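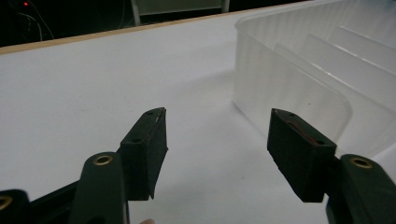

Mimton is a small shop that builds sorting machines, and we build them in a rented unit behind a tile warehouse. Two benches, one good drill press, one bad one. We started out wanting a robot that could put small parts back where they belong, screws with screws, bushings with bushings, and that's still most of what we do. The hard bit is never the arm. It's the bin. A frosted plastic container with thin dividers standing up in it, on a white table, is hard going for a gripper with two flat pads — walls you can half see through, and panels one behind another. So a lot of our time goes into fingers and pads. We print them, screw them on, wear them out, print them again.

How it started

Parvaneh Asadi and Vilém Dvořáček met at a shared workshop called Riviment. She was fixing a sewing machine motor, he was making a mess with a belt drive. The workshop had a wall of small-parts drawers and all of them were wrong. M3 in the M4 drawer, washers everywhere, a drawer marked SPRINGS with teabags in it. They decided to build something to sort it out over the winter break. That was December. It did not get sorted over the break.

First machine was called Trilico. Plywood base, three motors, power supply out of an old desktop computer. It could pick up a nut and drop it in a cup if the cup didn't move. The cup moved. Second one had a proper frame and a real emergency stop, which the workshop asked for after Trilico took a lamp off the bench. We still have the lamp.

Who's here now

Parvaneh Asadi — mechanical design, grippers, ordering. If you need a drawing, ask her.
Vilém Dvořáček — electronics and wiring. Also the van.
Szabolcs Sárközi — software, camera calibration, the web site (sorry about the fonts).
Wycliffe Kashindye — assembly and testing, runs the open bench nights.
Wycliffe Kaijage — customers, quotes, invoices. Please put the full name on emails, the two Wycliffes get each others mail constantly.

What we make

Mabula is the main product. Bench-top sorter, single arm, sits on a normal table, plugs into a normal outlet. Takes mixed small parts from a tray and puts them in a divided box. Sold as a kit or built. The kit has 118 printed and cut parts plus a bag of fasteners, and takes a weekend if you've done this kind of thing before, longer if you haven't. Kit price is $877, shipping extra. Built ones are quoted one at a time, it depends what you're sorting.

We also do custom grippers. Send us the thing you want picked up. Really, mail it to us, photos don't help much. Soft things and very shiny things take longest. We'll tell you if we can't do it.

Spares: pads, finger arms, pivot rings, link bars, belts. Pads go out in pairs. Don't mix an old one and a new one.

How we build

By hand, in small batches, 6 machines at a time as that's what fits on the shelf. Every arm gets run on the bench before it's boxed. Wycliffe Kashindye does a pick test with whatever is lying around — bolts, dried beans, pen caps — and writes the misses on the card that ships with the machine. So if your card says "beans, poor," that's a real result. Most people aren't sorting beans.

New gripper designs get tried by hand first. You hold the tool, squeeze it, reach into the box, see where it catches. Faster than programming the arm to find out the same thing. Divider boxes especially. Corners are rounded on some, square on others, and pads that work fine in one will ride up the wall in the other.

Drawings for all the older machines are free to download, including Trilico if you really want it. Change them however you like. If you make a better pad please send it back to us, two of the ones we sell came from customers.

Open bench

Riviment still lets us use the big room for open bench nights. Bring a project, doesn't have to be a robot. We've got soldering gear, a printer that mostly works, and spare motors to borrow. Under 16s need an adult along. Closed shoes please. Dates are on the door and on the workshop's calendar, which is more up to date then ours.

The mailing list has 83 people on it and we write when there's something to say, a few times a year.

Visiting and contact

Come by, but call first, the bell is broken and you can't hear knocking over the compressor. Parking is round the back by the pallets, not in front of the tile place. Orders and quotes go to Wycliffe Kaijage, repairs to Vilém, drawings to Parvaneh. We reply within a few days, slower when a batch is going out.

Page last updated Jan 28, 2018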